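Soup for a Good Cause

Last updated: 4/3/21

The hall in Jusiditz smells of onions long before the doors open. On the morning of the winter soup evening the first pots are already on the stoves at seven, and Siiri Laaksonen goes from one to another with a spoon in her apron pocket. She tastes, adds salt, tastes again and says very little.

She began the evening eight years ago, when the hospice on the hill needed new beds. At that time she had one long table, a borrowed stove and a lentil soup after the recipe of her grandmother. The guests paid what they wished. In the last December before the restrictions, the evening brought in 3205 euros, the best result until now. The year before it was 2365, and she was very satisfied with that too.

The rules of the evening have not changed much. Each cook brings one soup, and it must be made from the beginning, without powder. The guest buys a bowl at the entrance and keeps it the whole night, going from pot to pot. At the end the bowl may be taken home. The potters of the district make them during the autumn, and no cook may know before the evening which soup will be placed beside the door, where the queue is always the longest.

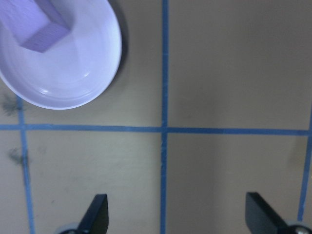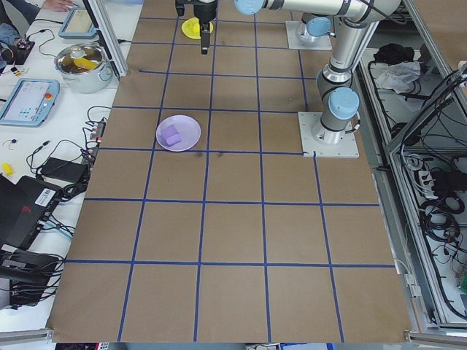
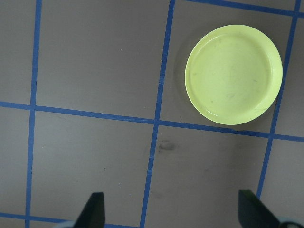 Among the cooks there is a friendly kind of rivalry. The restaurant Colero, which stands opposite the station, has come every year with a fish soup with fennel and saffron. It is a rich soup and a little expensive to make, and the pot is normally empty before the music starts. The bakery Van Rooij does not cook at all, but sends dark rye loaves and a flat bread with caraway. I must confess that I ate more of this bread than was polite.

My own favourite was a more modest one. It was a beetroot soup, thickened with potato and served with sour cream and a spoon of grated horseradish. The first taste is sweet, then the horseradish arrives and one must look for a napkin. The lady who made it gave me the recipe without any hesitation, only warning me that the beetroot must be baked in its skin and never boiled.

Later in the evening comes the auction. It is not a grand auction. There are jars of honey, a ham, a day of help in the garden, and a large chopping board given by Evoswood, the joinery by the river. Two gentlemen at my table wanted the same board and raised their hands so many times that their wives had to speak with them. The ham went to the schoolteacher, who was very surprised, as she had only meant to wave at a friend.

Last December the hall stayed closed, and the soup was sold in jars from the side window. People came on foot and by bicycle, stood apart from each other in the snow and took home whatever was left. It was a good deal quieter, Siiri says, and she missed the noise of the spoons. But the jars were popular with families who have small children and cannot easily go out at night, so she wishes to keep the window also in future years.

For the coming winter she hopes to have the long tables again. The potters have been told to begin their work as usual, and Colero has already promised the fish soup. A new cook will bring a chestnut soup with smoked bacon, and there will be one more pot without meat, which many guests have asked for. Those who wish to cook can leave their name at the counter of the Van Rooij bakery until the end of summer. The pots must be your own, with a lid, and please write your name on the bottom.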